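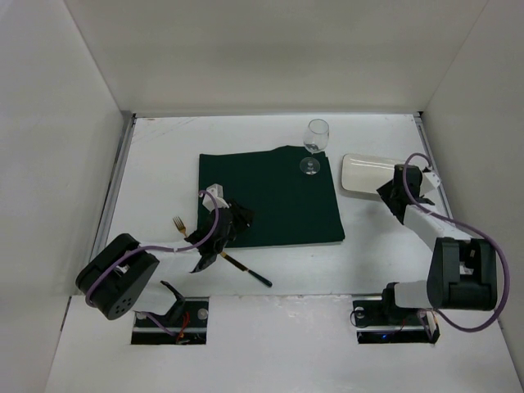 I've wanted to get inside the Hevar glassworks ever since my sister gave me a set of their tumblers, so when they announced an open day I signed up the same afternoon. I figured there'd be a gift shop and a video and that would be it, but no, they let you right up to the furnace rail! All through the visitor rooms they set their pieces out on cloth, and I came home convinced that a plain, clear stemmed wine glass looks its best on dark green, even if the cloth is a little rumpled. (My white tablecloth is going back in the drawer.)

Our guide was Bontu Shiferaw, who started there packing boxes and now runs the cold shop, where they grind and polish. She talked fast and walked faster. We got 2 hours in all, and most of mine went to watching Nicanor Tovar blow bowls for the Clelline range. He gathers the glass, rolls it, puffs, swings it, sits down, and somehow there's a bowl on the end of the pipe. Then the stem gets pulled, then the foot goes on, and the whole thing heads off to cool slowly overnight. A guy next to me asked if he ever drops one. "Before lunch or after?" he said.

The heat is no joke, by the way. Wear a T-shirt under whatever you've got on, and skip the sandals because they will turn you away at the door.

Lunch was lentil soup and flatbread in the canteen, six bucks, really good. The seconds shop is across the yard and it's cash only, which I found out after standing in line. I borrowed a twenty from my friend Gönül and came away with three goblets, one with a tiny bubble in the foot that I like better than the perfect ones. They're doing another open day in June and I've already put our names down.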